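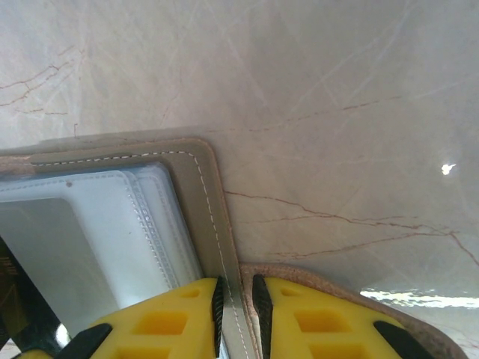
Week 8: Reading a Police Statement

Welcome back, everybody, and thank you for bearing with the room change! Today we look at how a first statement from the police turns into a news story, and how the wording shifts along the way (it shifts more than you'd think).

Please bring the Tundari packet. Read the burglary release first, then the Zillum write-up, and mark every place where "questioned" has become "arrested" or "charged."

Write 100 words on one change you found. Drafts are due in Room 1012 by noon.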